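Wenlow Community Kitchen Looks Ahead After First Full Year

Feb 11, 2025

The Wenlow Community Kitchen opened its doors last winter with a plain purpose: to offer a hot midday meal to any resident of the district who wishes to have one. The kitchen's program manager met with the newsletter to discuss the year's work and the changes planned for the spring.

Demand was higher than expected from the start. The kitchen had planned for 49 guests at each meal. By the end of the first month it was serving 91.

"We had to revise our ordering almost at once," the program manager said. "Our first menus assumed that people would come once a week. Many of them came every day we were open, and they told their neighbors."

Most guests are older adults who live alone, although the number of families has grown. The manager noted that the midday meal was chosen after a survey of residents in the Honano apartments, where 300 households were asked when they were least likely to cook. Lunch was the most common answer.

Food is served on plates at the table. The manager described this as a matter of policy.

"We looked at trays and at takeout boxes, and both would have saved us labor," the manager said. "Our guests told us they wanted to sit down to a proper plate. We bought round ones for the main course and oval dishes for sides, and we wash them between sittings."

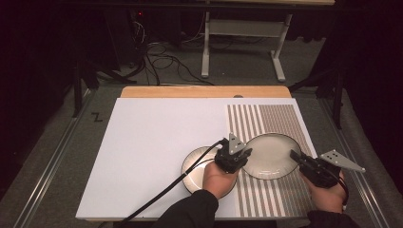 Plans for the Spring

A second sitting will be added in April. It will seat 25 guests and is intended for people who work in the morning and cannot reach the kitchen before one o'clock. Registration will be handled at the front desk, and no proof of income will be required.

Produce will continue to come from Noiphan Farm, which delivers twice a week. The agreement covers root vegetables, greens and eggs. Bread is supplied by Herason Bakery under a separate arrangement, renewed last month.

Asked what had been most difficult, the manager pointed to storage. The walk-in cooler was built for a smaller operation, and deliveries must be used quickly.

"There have been weeks when the menu was decided by what would fit on the shelf," the manager said. "We served a great deal of cabbage soup in the fall. Some guests were very patient about it."

A request for a larger cooler has been included in the budget for the coming year. The kitchen is also seeking a part-time cook with experience in low-salt meals. Applications may be left at the front desk during serving hours.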